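Menham's Winter Market Moves Indoors, and It's Bigger Than Ever

Good news for anyone who has ever stood in a Menham parking lot in the sleet, holding a squash in one hand and a wet paper bag in the other: the winter farmers market is going inside! Starting 5th December, the market will set up in the old Dixit Mill on Canal Street, a brick building that dates from 1819 and has spent most of the last decade with its doors shut.

The town bought the mill two years ago and the ground floor was finished in September. It has new lights, a working furnace, wide doors for carts and strollers, and (at last) restrooms. The old roof beams are still up there, and so is the big iron hoist, which kids are going to love.

"I walked in and just started laughing, it's so beautiful," said market manager Yatziri Meléndez. "We've had growers selling carrots out of the backs of their trucks with gloves on. Now they can take their coats off and talk to people."

More than 300 households signed a letter last winter asking for an indoor spot, and the town council passed the plan on its first vote. Vendors were just as quick to say yes. Every space on the main floor is taken, and there's already a waiting list for the spring.

What will be on the tables? Plenty, even in the cold months. Expect storage apples, pears, beets, leeks, parsnips, cabbages the size of basketballs, and greens from the growers who keep heated tunnels going all winter. Skoltis Orchard is bringing fresh cider along with its late russets, a knobby brown apple that looks like nothing much and tastes like honey and nuts. Get there early for those, they went fast at the fall market and there were some very sad faces by ten.

You'll also find bread, eggs, goat cheese, dried beans, wool yarn and hot soup by the cup. The soup changes with whatever the growers have too much of, so the first one is going to be leek and potato.

There's a new corner for children, too, with story time, coloring sheets and a pretend produce stand where they can fill a basket and "sell" it to their grown-ups. Older kids can try the blind apple tasting and vote for a favorite. The winner gets its name on a chalkboard by the door until the next market.

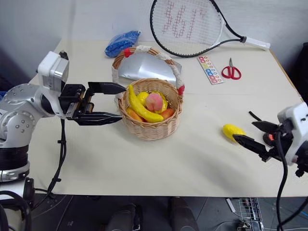
Getting there and getting in

Doors open at 9 in the morning and the market runs for 4 hours. Entry is free. The main door is on Canal Street, and the ramp is on the river side, next to the bike racks. Parking is in the lot behind the library, a short walk over the footbridge. The Tronitier shuttle will stop right outside the mill on market mornings, which is a real treat for people coming in from the east side of town who used to have to change at the depot.

Most vendors take cards, but a few of the smaller farms are cash only, so bring some small bills. SNAP benefits are welcome at the information table, where shoppers can swap them for market tokens. Bring your own bags if you have them. Dogs will have to sit this one out for the winter, though they're welcome again when the market moves back outdoors.

Musicians who would like to play a short set by the soup counter can leave their names at the information table. Fiddles are especially wanted.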